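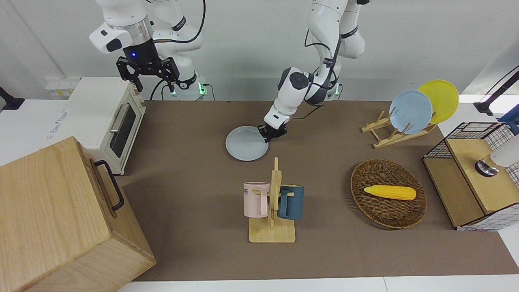 4. Rehearsal as negotiation: the Prirnell sessions

The second of our two case studies concerns Prirnell, a chamber opera for three singers, kantele and amplified cello, composed by Kerttu Riihimäki to a libretto that changed length every time we asked to see it. At the start of the rehearsal period it ran to 40 pages. The version given to the singers in May was shorter, although the opera had become longer, a result the composer put down to silence.

Section 3 dealt with ensembles in which authority is written down. The string group described there had a leader, a contract and a rota for making coffee. The Prirnell company had the coffee. Decisions about tempo, staging and text were meant to be taken jointly by whoever was in the room, and we were interested in what "jointly" comes to mean when one of the people in the room wrote the notes.

4.1 Material

We recorded every rehearsal in full and transcribed all talk that took place between stretches of music. Talk during the music was transcribed when it could be made out, which mostly meant when the cellist, Eetu Niskanen, was counting. The resulting corpus contains 956 turns that we coded as proposals, meaning any utterance that would change what the group did next if the group went along with it. "Can we take it from the low D" is a proposal. "I suppose that was the low D" was coded as a proposal after a long discussion between the authors, one of whom still disagrees.

Of these, 214 concerned tempo. This is a large share for a piece whose score has few metronome marks and, at one point, the instruction "as though waiting for a bus." The baritone, Fuseini Agbeko, asked which bus. His question was coded as a proposal, and it led to the longest single discussion in the corpus.

4.2 Who stops the music

Earlier writing on small ensembles tends to treat stopping as a privilege of rank. In the Prirnell sessions, anyone could stop and everyone did. What differed was what happened afterward. When Niskanen stopped, the others waited for him to say why. When the mezzo-soprano, Anneli Leinonen, stopped, the others looked at their own parts. When Riihimäki stopped the music, all of the performers apologized, including those who had not been performing.

We take this as evidence that the composer's authority survived the group's stated wish to do without it. Riihimäki worked hard against this. She moved her chair behind the singers, then to the side of the room, and for one session into the corridor with the door propped open. The apologies were then addressed to the corridor.

Leinonen's stops deserve a closer look. She seldom followed them with a proposal of her own. More often she sang the phrase again, alone and a little slower, and looked at the kantele. The kantele player, Teemu Eskola, generally took this as an instruction and matched her. Asked about it later, he said he had thought she was marking the phrase to save her voice. Leinonen said she had been correcting him since the first week. Both accounts fit the recordings, and the tempo came down either way.

4.3 The annotated score

The company kept a single shared score, in which agreed changes were to be entered in pencil. It contains pencil, two colors of ink and a shopping list. We compared it with the transcripts to see how many agreed changes were written in, and found that agreement and notation had little to do with each other. Several changes that had been warmly agreed upon never reached the page. Others appear in the score with no matching talk at all, and the handwriting is Riihimäki's.

The best-documented case is the end of the second scene. The group agreed to cut the cello's held note. The entry dated 2/12/25 reads "Eetu: cut, as discussed." Under it, in different ink, is "Longer." In the run-through that followed, the note was held for longer, and no one stopped.

4.4 Discussion

It would be easy to conclude that shared direction failed here and that the composer directed the opera by other means. The performers did not describe it that way. In interviews all of them used the word "ours" for the staging, and Agbeko used it for the bus passage in particular, to which he had by then added a gesture that the libretto does not support.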